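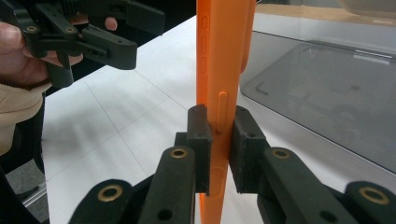
What is a heritage trail for? It gets people to slow down in places they'd otherwise drive through, ideally near somewhere that sells lunch.

## Week 4: Reading a historic site

Our case is Grastport, a harbor town whose old quarter can be walked in 20 minutes, or two hours if you read every plaque. Please read every plaque.

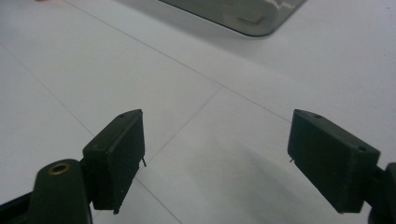

Floors are where most visitors look last and where guides should start. At the Kjærgaard house, the boards change width halfway down the hall, and the tour skips it for a story about a ghost. A plain white tiled floor like the one above tells you less about its age, so ask who laid it and what it covered up.
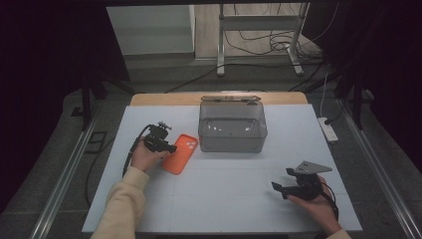
**Department of Tourism and Local History**

Before the Stillgate walk, read Xiaoyan Xu's chapter on harbor towns. Bring four questions for the guide. "Is it haunted?" counts as one.

Notes are due the week after the walk, two pages at most.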